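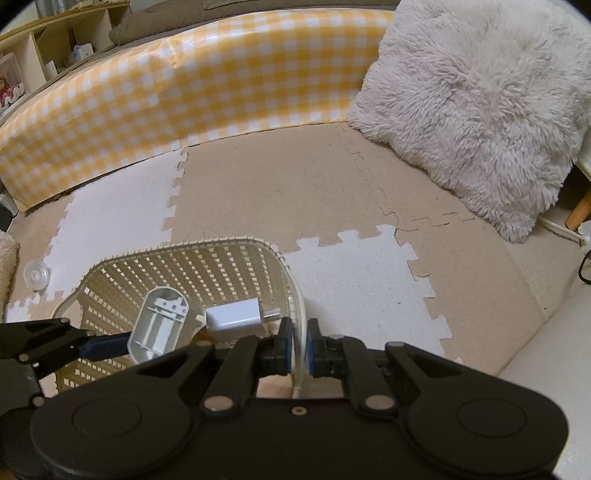 Figure 2. Open-topped plastic basket with contents, on foam-tiled flooring.

Storage in the homes we studied was seldom sorted by type. Of the 40 households that took part in the Destudov survey, 20 kept at least one container for things with no settled place, and parents often put it on the floor where the children played. Most of these containers were cheap, light and open at the top. The cream basket in Figure 2 has lattice sides and holds a deep white oval container, tilted, with a glossy white block beside it that resembles a plug-in adapter. Mixtures of this sort were common in our records. Laskowska's earlier work on hallway drawers treated them as a stage before sorting, but our interviews give little support to that view. Several parents described the basket as the place where an item stayed until someone asked for it.

Lattice sides were preferred to solid ones – people said they could check the contents without tipping them out. Lids were disliked and tended to be lost. When we returned in November, the floor baskets were still in use in all but three of the 20 homes, although in some they had been moved to a shelf or under a bed. Differences between room types are taken up in Section 4.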